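Fluvura Under-Sink Water Filter
Installation and Set-Up Guide

Section 4: Connecting the filter to the cold water line

Read this section through before you shut off the water. If you bought the filter without the Trirar connection kit, check that your shut-off valve has a standard 3/8 inch compression outlet. Older valves may need an adapter, sold separately.

Before you start

You will need an adjustable wrench, a Phillips screwdriver, a pencil, a tape measure, a towel and a shallow pan. The connection kit contains the feed tee, two lengths of tubing, two locking clips and a spare washer. Keep the spare washer with the manual.

The filter head must be mounted with at least 5 inches of clear space under the cartridge. Without this space you cannot lower the old cartridge out when it is time to change it.

CAUTION: Connect to the cold water line only. Hot water will damage the cartridge and the seals in the filter head.

CAUTION: Do not install the filter where it may freeze. If the house will be left unheated, see Section 7, Storage and Winter Care.

4.1 Shutting off the water

1. Close the cold water valve under the sink by turning it clockwise until it stops. Do not force it.

2. Open the cold side of the kitchen faucet and let the line drain.

3. Leave the faucet open. Place the pan under the valve and lay the towel on the cabinet floor.

Note: If water keeps running after the valve is closed, the valve is worn. Shut off the water at the main and have the valve replaced before you go on.

4.2 Fitting the feed tee

1. Unscrew the cold supply hose from the valve. Some water will drip into the pan.

2. Check that the washer is seated flat inside the feed tee.

3. Thread the tee onto the valve by hand. It should turn easily. If it binds, back it off and start again.

4. Thread the supply hose onto the top of the tee.

5. Hold the tee with one hand and tighten each nut a quarter turn past hand-tight with the wrench.

CAUTION: Do not use thread tape or pipe compound on compression fittings. Both can keep the fitting from sealing.

4.3 Mounting the filter head

1. Hold the bracket against the side wall of the cabinet and mark the two screw holes. On Model 269 the holes are slotted, so small errors can be corrected later.

2. Drive the screws until the heads stand slightly away from the wall.

3. Hang the bracket on the screws, slide it down, and tighten.

4. Push the filter head onto the bracket until it clicks.

Keep the tubing away from the garbage disposal, the trash pull-out and anything else that moves. A tube that rubs will wear through in time. Bends should be wide and even. If you see a crease, cut the tube behind it and use the fresh end.

5. Push one tube into the port marked IN and the other into the port marked OUT. Each tube should go in until you feel it stop. Pull back gently to check that it holds.

6. Fit the locking clips.

7. Connect the free end of the IN tube to the feed tee, and the free end of the OUT tube to the filtered water faucet. If you have a Vostent three-way faucet, use the blue-banded inlet.

4.4 First flush

New cartridges hold fine carbon dust left from manufacturing. The first water through the filter may be gray or cloudy. The dust is harmless but should be flushed out before you drink the water or use it for cooking.

1. Insert the cartridge and turn it to the right until the arrows line up.

2. Open the cold water valve slowly, half a turn at first. Look over every connection with a flashlight. If you find a drip, close the valve and tighten that fitting another eighth of a turn.

3. Open the valve fully.

4. Open the filtered water faucet and let it run for 16 minutes. The flow will sputter until the air is out of the line.
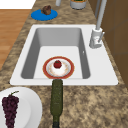
Gál writes that the water was still milky after the full flush and asks whether the cartridge should go back to the store. It should not, if the cloudiness clears from the bottom of a glass upward within a few minutes. That is trapped air, and it may come and go over the first days of use. If the water stays gray, or if black specks settle out, run a second flush of the same length.

5. Close the faucet and wait 30 minutes. Feel along each tube and under each fitting with a dry paper towel. Any damp spot on the towel means a fitting needs attention.

6. Write the installation date on the label supplied and stick it to the filter head, where you can read it without removing anything.

4.5 Setting the reminder

The reminder light is on the front of the filter head. It takes one coin battery, included.

1. Pull out the plastic battery tab.

2. Press and hold the button until the light blinks green twice.

3. Release the button. The counter is now set to zero.

The light turns amber when the cartridge is nearing the end of its service life and red when it is due. It counts days only and does not measure flow. A large household may need to change the cartridge sooner. A clear drop in flow at the faucet is a good sign that the cartridge is full.

4.6 If something is wrong

No water at the filtered faucet: Check that the cartridge is turned fully to the right. The head has an internal shut-off that stays closed until the arrows line up.

Slow flow from the start: Look for a kinked tube. Check that the IN and OUT tubes are not reversed.

Knocking sound when the faucet closes: House pressure may be too high. A pressure regulator can be fitted ahead of the tee.

Drip from the faucet spout after closing: A few drops are normal during the first week as the last of the air works out.

Light does not blink: Take out the battery, wait a moment, and put it back with the plus side facing you.

Replacement cartridges carry the same model number as the filter head. Cartridges made before October 2019 have a wider collar and do not fit this head.

Guide revised January 2, 2021. Continue to Section 5, Changing the Cartridge.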